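Refinishing Notes: Cure Time for Waterborne Enamel on Shelving

The Clostthorpe shop logged another winter of blocking complaints in January, nearly all of them on painted shelves and cabinet doors. Blocking is what happens when two painted surfaces stick together under pressure. The paint feels dry, the door is closed or the books go on, and the film tears when the parts are separated.

Dry time and cure time are separate figures. A waterborne enamel can be recoated after 6 hours in a heated room, but the film keeps gaining hardness for weeks. Low temperature slows this down, and so does a heavy coat. Asif Abbasi, who runs the finishing bench at Lallmont, now asks for 11 days between the last coat and any load. Doors may be hung earlier if bumpers are fitted at the corners.

Sanding between coats should be done with 200 grit or finer, and the dust removed with a damp cloth. Two thin coats hold up better than one thick one. Edges need separate attention, as paint pulls away from a sharp corner and leaves a thin film there.

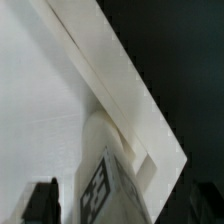
Stack finished parts on edge with spacers, never face to face. Wax paper leaves marks on a soft film, so use foam strips or bare wood slats. Members with older Peltonen drying racks should check the rubber sleeves, which can stain light colors. Replacement sleeves are at the Hundus counter on Saturday mornings.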